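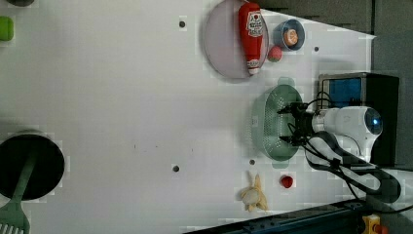

A pale green colander, a pink plate and toy food on a white tabletop.

Features > Early Learning > Play Kitchens

Setting a Small Table

The play kitchen remains one of the most heavily used areas of the early learning room. In February, the Jilura Center for Early Learning reviewed the play kitchens in its 26 classrooms in Varneck and revised its guidance on how they are stocked.

The review found that many shelves held too much. One classroom had 114 pieces of toy food and no plate large enough to serve them on. The new guidance asks teachers to begin with dishes – a large plate, a small bowl, a colander, a pot and a spatula – and to add food a few pieces at a time.

Color also receives attention. Pale pink, light blue and soft green dishes allow a strawberry or a tomato to stand out clearly, and children who are still learning the names of foods can find the piece they have been asked for. Pieces with holes or raised edges are recommended because they give small hands more to explore. 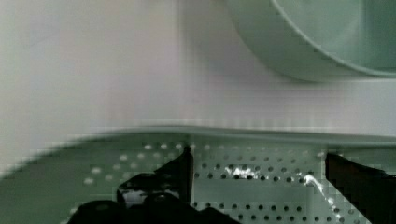 How often should play dishes be washed?

Once a week in warm, soapy water, and sooner if a child has put a piece in the mouth. Perforated pieces should be rinsed from both sides and left to drain overnight.

Toy food may be mixed with packages from the home kitchen. A child who recognizes a bottle or tube from the family table will often begin a meal with it, and the talk that follows tends to be richer. Any real package should be empty, clean and firmly capped before it is placed with the toys.

Teachers are asked to leave the table partly set at the end of play. Fruit left in a bowl offers a ready starting point to the next group.

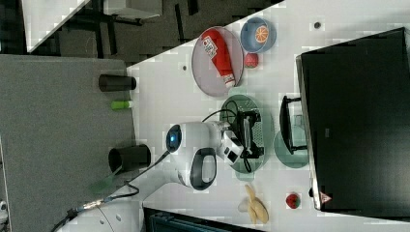 Storage and Replacement

Dishes should be stacked on an open shelf at child height, with food kept in a shallow bin beside them. Cracked plastic is to be removed the same day. Classrooms may request replacement pieces through the Ondirer supply office at the start of each term.

Related Features
Block Corners for Small Rooms
The Kingi Reading Shelf, One Year Later
Choosing Puzzles for Mixed Ages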